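Small-Parts Cell: What We're Buying and Why

Photo gallery and planning notes, updated Jun 22, 2026

The Melnyk workshop is planning its equipment purchases for the coming year. This page covers the gripper station, the largest item on the list after the arm itself. The notes go with the spending request and are meant for anyone who has to sign it or live with the result.

Arm and mount
The arm is already paid for. The request covers fingers, pads, a wrist camera and spares. Vokon and Steron both quoted in March. Vokon was cheaper on the gripper body and Steron was cheaper on everything that wears out. We added up a full year of each and Steron came in lower.

Budget lines
Gripper body, camera and cabling: $1,722. Replacement finger pads: $118 a set, and we expect to go through three sets in the first year. Screws and bearings come out of the general shop account. Lead time on the gripper is 18 days from order. Pads are normally in stock.

Work surface
We are keeping the plain matte surface. The glossy sheet we tried gave the camera trouble with glare, and replacing it cost us an afternoon. No money is requested here.

Test pieces
Small, light parts decide which fingers we need. A heavy block will forgive a bad grip. Two wooden sticks held to a flat white plate with a rubber band will not, and neither will anything else with round parts and a thin edge in the same bundle.
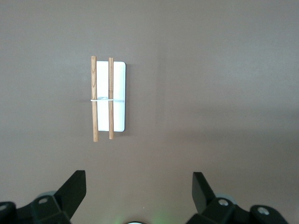 Prutiter, the scheduling package, allows some 54 test runs on the basic license before we have to move up a tier. That should get us through finger selection. If it doesn't, the next tier goes into the second half of the budget and the spare camera waits.

Still open
Whether to order a second set of narrow fingers now or after the first month. Steron will hold the quoted price until the end of the quarter. Service contract terms have not come back yet, and this page will be updated when they do.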